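Ticket 534
Site: Vevport, upstairs workroom
Category: Furniture / surfaces
Opened by: front desk
Status: open, waiting on parts

Problem as reported: wood table rocks when you lean on it, top getting scratched up. Long bench at the back also "not level" per the morning crew. Want both sorted before the December visit from Paiva.

8:40 am
Checked table first. Rocks on the window side corner, not much, enough to feel. Foot was backed out. Screwed it in, locked the nut. Still moves a little. Floor dips there I think.

9:15 am
Put 2 felt shims under that foot. Solid now. Leaned on all four corners, no movement. Shims are temporary, will squash.

9:50 am
Table top. Pale wood, faint scratches and light scuffs, nothing I'd call damage. Wiped it down with the Bakow cleaner, let it sit, wiped again. Didn't do much for the scuffs. Would not sand it, finish looks thin and we'd have to do teh whole top to match. Suggest a coat of oil and leave it alone. 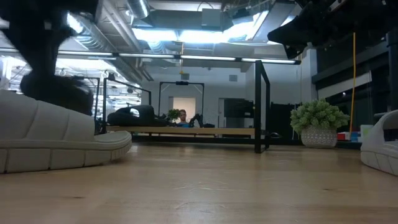
Bench

10:30 am
Long one, light wood top, runs under the black metal frames. Level on top reads fine at the right end, off at the left. Shimming only makes sense once we know if it's the legs or the floor. Need a longer level, mine is too short for this.

11:05 am
Borrowed the 100 cm level from the Fledutdale van. Same result, left end low. Legs measure the same so its the floor again. Ordered screw-in feet, 2 sets, one for here and one to replace the felt under the table.

Frames: not part of this ticket. If somebody wants the feet on those checked open a separate one.

To do
- fit feet when they come in
- recheck level after, both pieces
- oil on table top, needs overnight with nothing on it, ask front desk for a slot
- return level to Fledutdale

Leaving open.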